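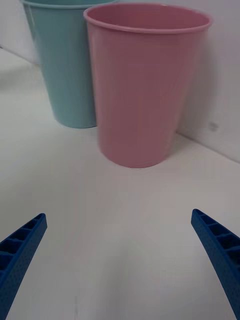 Cafe helpers wanted, Gornthorpe

Four afternoons a week, squash and water for the after school lot. Start Febuary.

What you'd do
- set out the cups, plastic tumblers, pink and blue, right way up
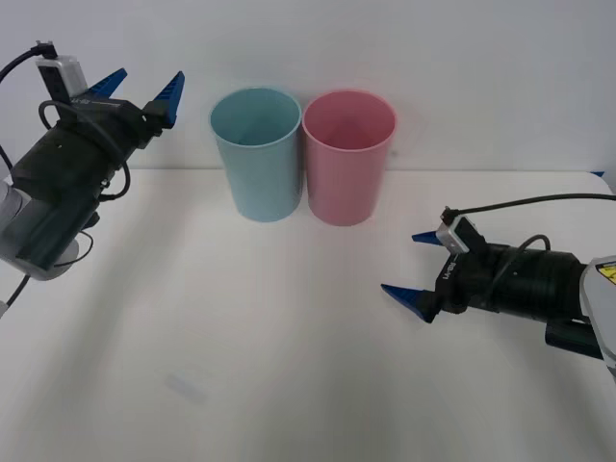

- wash up after, dry, stack. Up to 900 cups on a gala week so be quick
- wipe tables down, all of them, edges too

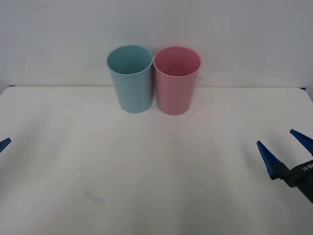

How to apply
Note thru the door at Hashmi, Staltance side. By 31/12/2025 pls. No CV needed.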